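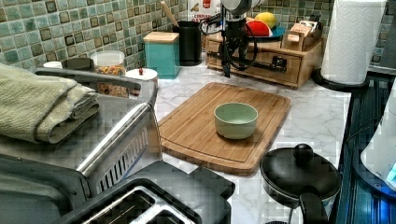

Slide 1. Bowl on the board, fruit plate up on the drawer unit.

Speaker notes, small kitchens talk, Tonville, 10 March 2025

Start with the counter. Ask the room where they would chop an onion. Wait for hands.

The board takes the middle of the worktop. Everything used daily goes along the back: spoon, canister, jar, kitchen roll. The drawer unit gives a second level, so the plate on top costs no chopping space. Mention the 172 cm counter in the Prerico flat, same idea, tighter fit.

Groove round the board: keep it facing up for fruit. Skip this if we started late.

Next slide. Toaster oven against the back, dry pasta on the right in a clear canister with a lid. Clear tubs get refilled on time, mine do anyway. The plate has its own thick board here. Say 2 boards is plenty, 3 if you bake.
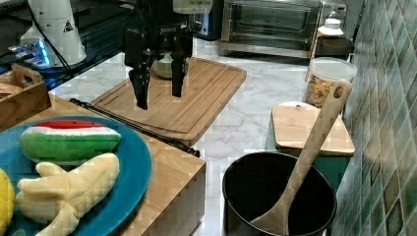 Veronika Nägeli wrote after the September session that she would put the toaster oven in a cupboard and lift it out when wanted, as she only uses hers at weekends. Fair point. Read it out, then ask who would really lift it.

10 minutes for questions. Handouts are with Dorota Brzozowska.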